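Pumham and Dilbridge Community Policing Liaison Group
Minutes of the June meeting, held in the upper meeting room, Pumham Library, 7.00 pm

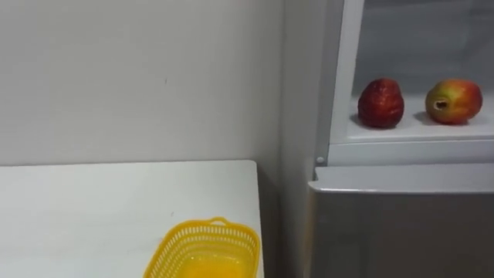
Hjørdis Midtbø asked that the minutes of the last meeting be corrected before anything else was taken. Item 5 had said that residents of Mill Rise were "content" with the number of patrols. What she had reported was that they had stopped ringing in, and she did not want the two confused. The chair agreed and the wording will be changed to "residents of Mill Rise have made fewer calls".

1. Apologies
Apologies were received from the Dilbridge Traders' Association and from the head of Pumham High School. The ward councillor for Dilbridge North sent word that he would be late and joined during item 4.

2. Minutes of the last meeting
Agreed with the change above.

3. Matters arising
(a) Lighting in the Tanner Street underpass. The council's street lighting officer reported that the failed units on the Dilbridge side had been replaced. The Pumham side is on a different circuit and the fault there is in the cable. A road closure notice is needed before the pavement can be dug up. The notice has been applied for but no date has been given.
(b) Noticeboard at the bus station. Still locked and the key has not been found. The bus company has agreed to drill out the lock and fit a new one. Contact details for the neighbourhood team on the existing poster are out of date and will be replaced at the same time.
(c) Letter to the Crown Court listing office about witness waiting times. Sent. An acknowledgement has come but no reply.

4. Police report
The neighbourhood sergeant gave the report for the period since the last meeting.

Shed and garage break-ins. Most were in the streets between Pumham station and the allotments. Entry was usually by forcing a hasp or unscrewing hinges from outside. Power tools and bicycles were the main items taken. A man was arrested after a resident of Orchard Close rang 999 while he was still in her neighbour's garden. He has been charged with burglary and with going equipped, and is on bail with a condition not to enter Pumham between 9.00 pm and 6.00 am. The sergeant could not say more with the case before the court.

A member asked what people should do if they saw him in the area during those hours. The sergeant said to ring 999 and not to approach him or follow him. Breach of bail is something officers can arrest for, but they need a time and a place. A message on the residents' page was no use by the following morning.

Recovered property. Officers searched a lock-up off Hemov Road under a warrant and recovered tools and bicycles thought to be stolen. Very little of it had been marked, and only a small part has been matched with its owners. The rest is being held. Owners who reported a theft should ring 101 with the crime number and a description, and a serial number if they have one. People who did not report the theft at the time can still do so. Property will be handed back only on proof of ownership, and a receipt, a photograph or a box with the number on it will all be considered.

Hjørdis Midtbø asked whether pictures of the bicycles could be put online. The sergeant said that this had been done elsewhere and had led to several people claiming the same bicycle. The force would rather publish a short list of makes and hold back the details. She asked for the list to go to the library and the post office as well as the website, as many of those who had lost garden tools did not use the website. Agreed.

Vehicle crime. Number plates have been taken from cars in the multi-storey car park in Dilbridge, mostly from the top two levels. Some have been used in fuel thefts. Drivers are advised to fit security screws. The car park operator has been asked to bring the cameras on those levels back into use.

Anti-social behaviour. Complaints about the recreation ground were down. Complaints about motorbikes on the canal path were up. Two riders have been given written warnings under section 59, which means that the bikes can be seized if they are ridden in the same way again.

The councillor for Dilbridge North arrived at this point. He asked if the barriers at the canal path entrances could be made narrower. The council officer said that the present width was fixed so that wheelchairs, mobility scooters and double buggies could get through, and that it would not be reduced. The councillor asked for this to be put in writing for the residents who had contacted him.

5. Shop theft
In the absence of the Traders' Association, a written note was read out by the secretary. Members of the association were still unhappy about the time taken to collect CCTV from shops after a theft. In one case the recording had been wiped by the shop's system before an officer came for it.

The sergeant accepted this. Shops can now send recordings through a secure link, which is provided when the crime is reported. Some of the smaller shops have not been using it, either because they do not know about it or because nobody on the premises knows how to export the recording. A police staff member will visit shops in Dilbridge High Street and the Pumham parade to go through it with them.

The manager of Halász Bakery said that the link had worked for her but had expired after a weekend. She had needed to ring 101 for another and had waited a long time. The sergeant will find out if the expiry period can be lengthened.

There was some discussion of the radio scheme, under which shops warn each other of known offenders. The yearly charge was said to be too high for the smallest shops. The council officer pointed out that the scheme is not run by the council and that it cannot set the charge. No action.

6. Property marking fund
The group was awarded £3,000 from the county's community safety budget for property marking. The money has to be spent by the end of the financial year and cannot be used for publicity alone.

A first order of 100 marking kits was placed in the spring and 81 have been given out, nearly all at the library and at the Pumham station event. Take-up in Dilbridge has been poor. The secretary thought that the Dilbridge session had been held at the wrong time of day, as it ended at 4.00 pm and most people were at work.

It was agreed to hold the next session in Dilbridge in the early evening, and to offer bicycle marking alongside the kits. The sergeant can provide two officers for bicycle marking if given a month's notice.

A member asked if kits could be posted to people who were housebound. The secretary said that the terms of the award required a signature for each kit. Hjørdis Midtbø offered to take kits round to those on the Mill Rise estate who could not get out and to bring the signed slips back. Agreed, with thanks. She asked for a letter from the group to carry with her, with a telephone number on it that people could ring to check who she was. The sergeant supported this and will supply the wording.

Whether the kits should be offered to businesses was left over to the next meeting. The terms refer to "households" and the secretary will ask the county for a ruling.

7. Doorstep callers
Trading Standards had circulated a warning before the meeting about roofing firms calling without appointment. The usual approach is to say that a tile has slipped and that it was seen from a nearby job. A resident of Station Avenue had paid a deposit in cash and had heard nothing more.

The sergeant asked for it to be made clear that this should be reported, even when the person feels foolish about it and even when the sum is small. A partial registration number or a name from the side of a van can be enough to link one report to another.

The group considered whether to apply for no cold calling zones in Station Avenue and the roads off it. A zone needs the support of most of the households in it, and somebody has to carry out the survey. The chair will speak to the residents' association before the matter goes any further.

8. Reporting by 101
Several members raised waiting times. The sergeant said that the online form reaches the same control room and is usually quicker for anything that is not happening at the time. It was pointed out that the form does not work well on older telephones and that it cannot be saved part way through. The sergeant will pass this on to the contact centre manager and invite her to the next meeting.

9. Any other business
The speed indicator sign on Dilbridge Road has been facing the hedge since it was moved for the gas works. The council officer will have it turned round.

A member asked for the agenda to be sent out earlier. The secretary will aim for ten days before each meeting, provided that items reach him in time.

10. Actions
Correct item 5 of the last minutes: secretary
Noticeboard lock and new contact poster: bus company and neighbourhood team
List of recovered bicycle makes to library, post office and website: sergeant
Written answer on canal path barriers: council officer
Expiry period of the CCTV link: sergeant
Evening marking session in Dilbridge: secretary and sergeant
Letter for Mill Rise visits: secretary, wording from sergeant
Ruling on kits for businesses: secretary
No cold calling zones, first approach: chair
Invitation to contact centre manager: sergeant
Speed sign, Dilbridge Road: council officer

The meeting closed at 8.50 pm. The next meeting will be in Dilbridge, venue to be confirmed.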